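Dostdale Washroom Demonstrations: read me first

Welcome, and thank you for taking an interest in this little collection. It holds simulated household demonstrations, recorded by people steering a virtual robot by remote control through a small washroom and the doorway area outside it. We made it because we wanted more practice material for the dull in-between parts of a chore (getting to the place, lining up, deciding when to reach), and it grew from there. If you have come from the Wallard kitchen set, most of what you know carries over, and you can probably skip ahead to the part about the room.

What you get

There are 2,977 demonstrations from 31 operators. Each one is a folder with the operator's commands, the state of the simulated robot at every step, the rendered views, and a short text file with the instruction the operator was given. The instructions are written the way a person would say them at home, so expect "get the purple thing out of the cupboard" more often than anything precise. We left the spelling alone too.

The release comes in two parts. The first is the plain set, in which the operator was asked to finish the task in one go. The second we call Vutik, after the folder it lived in for so long that the name stuck, and it holds the recoveries: the operator starts from an awkward pose, often too near a wall or a panel, and has to work back to a sensible position before carrying on. Please keep the two apart when you report results. They behave very differently in training, and mixing them made our own early numbers hard to read.

How the operators worked

Everybody steered with a handheld controller, one stick for moving and one for looking, with the arm on the triggers. New operators got a practice session that we threw away afterward. We asked people to slow down near furniture and to stop completely before reaching, and you will see that some of them took this to heart and some of them really did not! We kept both sorts. A policy trained only on our most careful drivers turned out timid and spent ages hovering, which was charming for the first few runs and much less so after that.

The room

The washroom is kept simple on purpose: a gray pedestal sink, a dark box-like cabinet beside it, reddish-brown walls and a woven floor. The purple object in the lower part of the cabinet is the target for the reaching tasks. How much of the room an operator had to work with depended a great deal on where they were standing, and wood close at hand can take up a good share of the view.

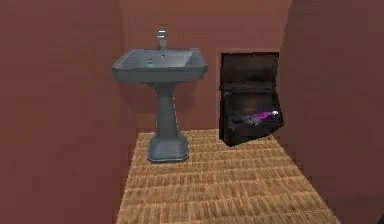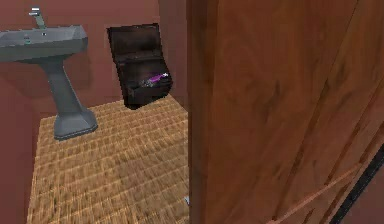 Abbas Soltani wrote back after trying the first draft of this card: "I'd put the Vutik part first. I trained on the plain set alone and my policy could reach for things nicely, but once it had drifted up against a panel it had no idea how to get out again. Adding the recoveries helped more than anything else I tried. I'd also like to know whether the long pauses are people thinking or people waiting for the simulator, because right now I'm cutting all of them."

It's a fair question, and we should have answered it sooner. Pauses caused by the simulator carry the flag "stall" in the step log and are safe to cut. Anything without the flag is the operator making up their mind, and we would ask you to leave at least part of it in, as the stop before a reach is something we were hoping to teach. As for the order of the parts, we have left it as it was so that older scripts keep working.

Known problems

Small items sitting in dark compartments can be hard to make out in the rendered views, so check the object list in the state file before you blame your detector. The texture on the floor blurs at close range. Two operators had their look stick inverted for their opening sessions, and those folders are marked in the index.

Loading and sharing

The Hayashi loader reads everything here without changes. Point it at the top folder and pick a part by name. You are welcome to use the demonstrations for research and teaching, and if you repair a label or find a broken folder, do send the fix along so we can include it in the next release.

Last revised June 2026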